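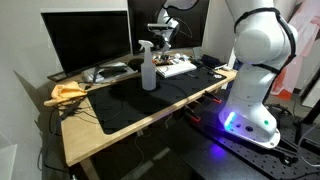
Sibel Ertürk Wants You to Wipe Your Desk Before Lunch

Sibel Ertürk has been cleaning offices and workshops in Belmonte for 10 years. She started on the night shift at Savell and now runs her own small company, Tustance, with two employees and one van. We talked in December, shortly after four in the afternoon, between jobs.

Most of her customers call about floors. She would prefer they called about desks.

"People eat there, they cough there, they put their keys there," she said. "Then they ask me to polish the hallway."

Her kit for a desk is small: a clear spray bottle and a cloth. She likes yellow or orange cloths, which are hard to leave behind on a dark surface. The bottle should be see-through so the next person can tell when it is running low. She labels hers when they go out on a job, but says she doesn't bother at home.

Desk mats are a sore point. Ertürk says a big black mat protects the wood and hides crumbs, and the crumbs are what she gets called in for. "Lift it up. Two times a month, lift it up and wipe under it. The wood will have a line around the mat if you don't."

She sprays the cloth and keeps the spray away from the monitor. Screens get a dry cloth first, switched off, so the dust shows.

Cables are the other thing. On light wooden desks they usually end up hanging down the front or in a knot underneath, and she won't unplug anything without asking. "I did that once at Savell. I heard about it for a year." These days she wipes the cables she can reach and leaves a note about the rest.

Her biggest job so far was at Memutent, where she and her crew did 706 desks over the holidays. She remembers the chewing gum more than anything else.

Asked what she does with a cloth at the end of the day, she said it goes in the wash, hot, with no fabric softener. Softener leaves streaks. Then she looked at the clock and went to load the van.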